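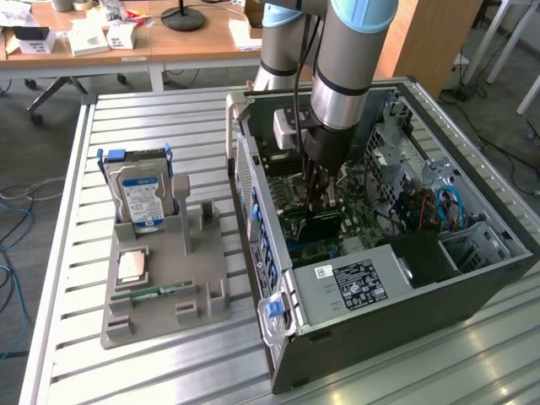
How do you teach a robot to fix a computer?

I get to answer this a lot, because teaching robots is my job! I work in a lab called Pleveten, and our arm is named Turix. Turix is very strong and never gets bored, but on its first day it knew nothing at all. It didn't know what a computer was. It didn't even know what "down" was for.

So we show it. There are two ways to do that, and kids who visit us usually want to try both.

The first way is by hand. I press a button that makes the arm go soft and floppy at the joints, then I take hold of it and move it wherever I want. If you ever had a grown-up hold your hand while you learned to write your name, you already know how this feels – except now you're the grown-up. While I push and pull, the robot remembers how much every joint bends.

The second way is by remote control. I sit in a chair with a small controller called a Grivard, and when I move my hand, the big arm moves too. When I squeeze, the gripper squeezes. (A gripper is a robot's hand. Ours has fingers, but no thumb and no fingernails, so please don't ask it to peel a sticker.)

Computers are a tricky thing to practice on. Inside the case there's a big green board called the motherboard, and other parts plug into it. Some of those parts are long flat cards that stand in narrow slots. To take one out, you have to hold it firmly and pull it straight up. Pull it crooked and it gets stuck. Wires are worse, because they flop around and never lie the same way twice!

One showing isn't enough. If I show Turix a card only once, it learns about that card in that exact spot, and if I slide the computer over a little, it grabs at the air. I did 15 showings on my first afternoon and my arm was sore. For the whole card lesson we made 300, and I moved the computer a bit between them.

Do I make mistakes? Oh yes. I bump things, I squeeze too early, I let go too soon. We mark the really bad tries so the robot doesn't copy them.

You can play this at home. Ask a friend to be the robot and close their eyes, then gently guide their hand to pick up a spoon. Now move the spoon and see if they can find it without you.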